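Review: the Rustora practice rope, after a season on the dummy
By Ignacio Bravo
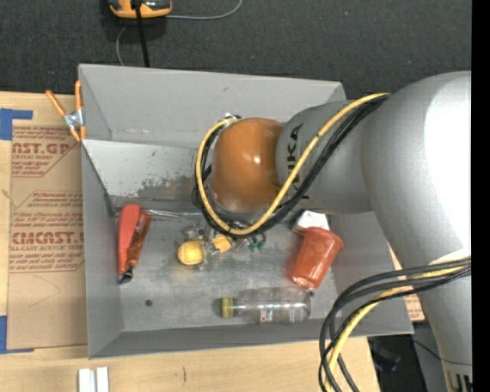
I bought the Rustora in the soft lay for my daughter, who is learning to head, and ended up using it more than she did. It's sold as a practice rope for the roping dummy and for slow cattle, with a nylon and poly blend, a rawhide burner already laced on the honda, and a length that suits most beginners. We have had ours through a wet spring and a dry one, so I think I can say something fair about it now.

First, what we were using before. For years I kept an old medium lay rope from a saddler in Alarcón, bought second-hand and already tired. It had a twist in it that I had learned to throw round, and I didn't notice how bad it was until I watched a child try to use it. Her loop kept folding at the tip. I put that down to her wrist. It was the rope.

The Rustora came coiled in a paper band with no kinks. New ropes usually need working in, and the leaflet says to tie it between two posts overnight before first use. I did that, using the gate post and the trailer hitch. In the morning it had lost most of its spring and swung flat straight away. There was a bit of wax on it, more than I like, and it came off on our gloves for the first few days. A rub down with an old towel sorted that.

Lay

The makers offer four lays – extra soft, soft, medium soft and medium. We have the soft, and I also borrowed a medium soft from Aníbal Baptista, who heels with a couple of us when there are steers to be had. For anyone who is still learning to keep a loop open, I would go for the soft. It has enough weight in the tip that you can feel where it is without looking, and it forgives a late release. The medium soft stands up better when you want to lay a trap in front of the back feet, but it bounces off the dummy if you throw hard, and children always throw hard.

The labels on the Rustora lays run a touch stiffer than the ones I know from other makers. If you're between two, take the softer.

Weight and feel

It's a three-strand rope, and lighter in the hand than it looks. My daughter is small for her age and can build a loop and swing it for a good long session before her arm goes. With the old one she was dropping her elbow within minutes. The strands are even all the way along. I have run the whole length through my fingers more than once looking for a thick place and haven't found one.

Coils are the part I was least sure of. The rope has a slight memory from the packing, and for the first fortnight the coils wanted to sit smaller than her hand could manage. They slipped over one another when she dallied on the practice saddle. I hung it on a wide peg between sessions and it relaxed. If you leave it bundled in a bag it will go back to its bad habits. A proper rope can fixes this, and Rustora sell one, but any round tin of a decent width does the job.

The honda and burner

Rawhide burner, hand laced, neat enough. The honda was tied slightly long on ours, and the loop hung a little crooked when it was new. I untied it, took out two turns and retied it, and it has hung straight ever since. A beginner shouldn't have to do that. If you've never tied a honda, ask someone at your local arena to look at it before you decide you don't like the rope.

The burner has worn well. There is some fraying on one edge where it rubs the plastic horns of the dummy, and I expect to replace it before the winter. Replacement burners come in packs of 2.

How it does on cattle

I wouldn't have bothered taking it into the pen, but we had a practice evening at Deltville on the 27/05/2019 and my own rope was in the other truck. I ran 6 steers with the Rustora, all of them slow and used to the job, and caught four. The misses were mine. It fed well and the slack came up cleanly. What I did notice was that it gives more than I am used to when the steer hits the end, so the corner comes a moment late. For a practice pen that is easier on everyone. In a timed run I would want something with less stretch, and to be fair the leaflet says it isn't meant for competition.

It didn't like the damp. There had been rain in the afternoon and by the end of the session the rope felt heavy and a bit limp, and it stayed that way until the following afternoon. Every nylon rope does this to some degree. This one does it more than most. Carry a second if you are out in bad weather.

Compared with the Lurnier

The other rope people at our arena buy for children is the Lurnier youth model. I've thrown it enough to have an opinion. The Lurnier is thinner and shorter, and the colours are brighter, which counts for a lot when you are eight. It swings nicely for the very young ones. The trouble is that they grow out of it, and the jump from that to a full rope is a big one. The Rustora is a proper rope with the stiffness taken out, and a child who starts on it won't have to learn the feel of a different thing later on. It is also the dearer of the two, though not by enough to settle the matter for me.

For a child under seven or so I would still buy the Lurnier. Past that, the Rustora.

Wear

My daughter throws at the dummy most evenings, and we had a rule in May of 200 loops a week, half heads and half horns only. She kept to it better than I expected. After all that the rope has some fuzz on the tip strands and a flat spot next to the honda, and nothing worse. The tail end came with a plain knot and no whipping, and it began to open up early on. I bound it with waxed thread and have had no more bother with it.

Don't leave it in a hot vehicle. I did once, for a weekend, and it came out stiff on one side and soft on the other. It took several days on the peg to even out, and I'm not certain it is quite what it was.

Buying

I ordered direct and it took 19 days to arrive, with no word in between. The rope was well packed and the lay was the one I'd asked for. Aníbal got his from a tack shop and paid slightly more, but he was able to handle three or four before choosing, and I would do it that way next time. Two ropes with the same label can still feel different in the hand.

Good points: even strands, swings flat early, light enough for a small arm, wears well on a plastic dummy.

Less good: honda tied too long, tail not whipped, takes up water, slow delivery.

I'd buy it again for a learner, in the soft lay, and I have already told my brother to get one for his two. They can share it until the younger one is big enough to want her own.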